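**Folding red jersey-type tops with white trim -- order of operations?**

**skitgate_7** -- 14th December

I handle washing for a club side. 200 tops, most of them red with white trim, and they come out of the basket as a heap. My current method is to put each one on a padded surface, find the collar, then work outward. It is slow. The white parts end up inside the red and I lose time finding out which edge I'm holding.

Red and white on gray upholstery, not yet folded:
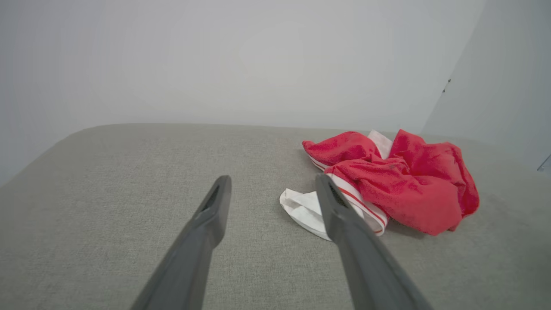
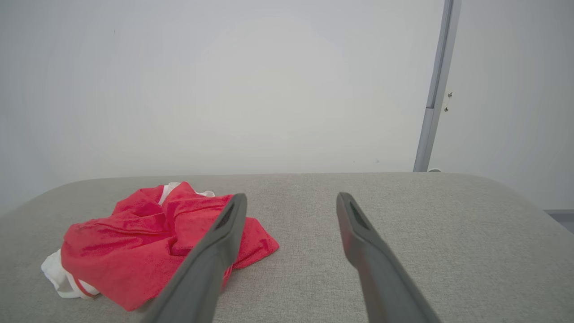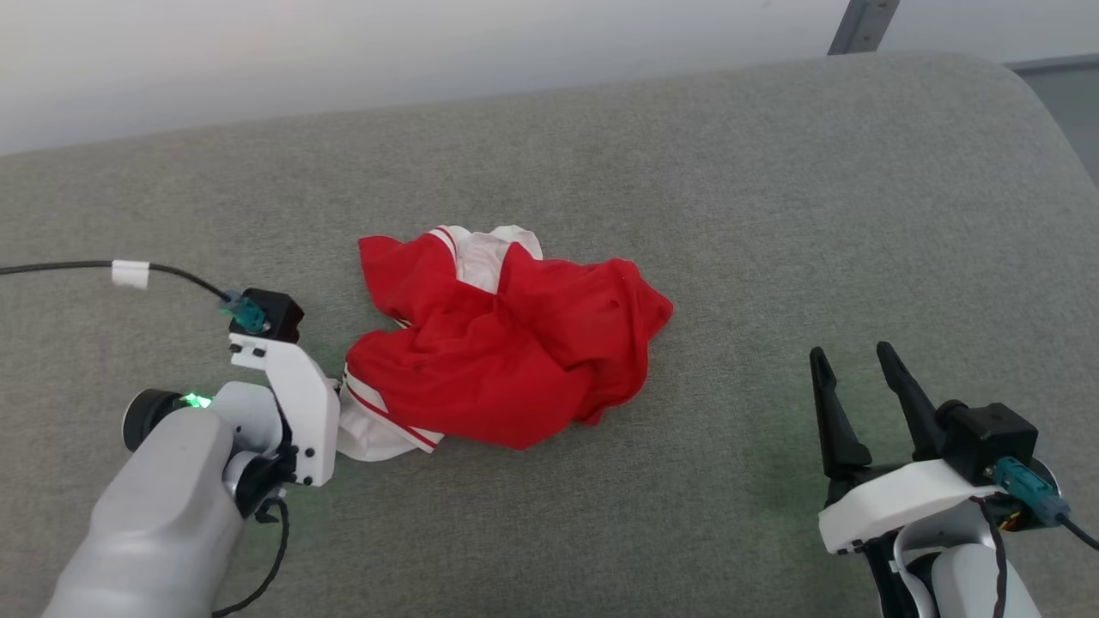
What I want to know is whether to start from the collar or the hem. I have read both recommended. Collar first gives me a straight shoulder line but the sleeves stay bunched. Hem first flattens the body quickly, then the collar is twisted half the time.

**puler**

Neither. Shoulder seams. Pinch one seam in each hand, lift clear, shake twice, lower it face down. The weight of the hem straightens the body. Collar and sleeves need one correction each after that.

Also, your surface is wrong. Upholstery fabric grips knit. Use a table.

**Doler214**

Disagree on the table. Polyester slides on a hard top and the first sleeve fold opens while you do the second. A woven cushion holds it. The rounded edge is a bigger problem than the grip -- anything laid over it picks up a curve, so keep the fold lines toward the center.

Agree on shoulder seams.

**puler**

It only slides if the table is polished. Put a cotton sheet over it.

**Doler214**

Then you have a fabric surface again.

**laaksonen_k**

Check for inside-out before anything else. On tops with a contrast trim the seam allowance shows a raw or overlocked edge on the inside. Run a thumb along the trim. It takes a second and saves refolding.

For storage I fold to the width of the shelf, sleeves back, then thirds. Red and white stay in separate stacks if there is any doubt about the dye. I had a red set still bleeding in February after several washes.

**skitgate_7**

Tried shoulder seams on one stack. Faster than collar first. The shake does most of the work, although long sleeves still wrap around the body about as often as before.

Staying with the cushion for now. Is there any objection to folding in half lengthwise before the sleeves?

**puler**

Yes. It puts a crease down the middle of the number.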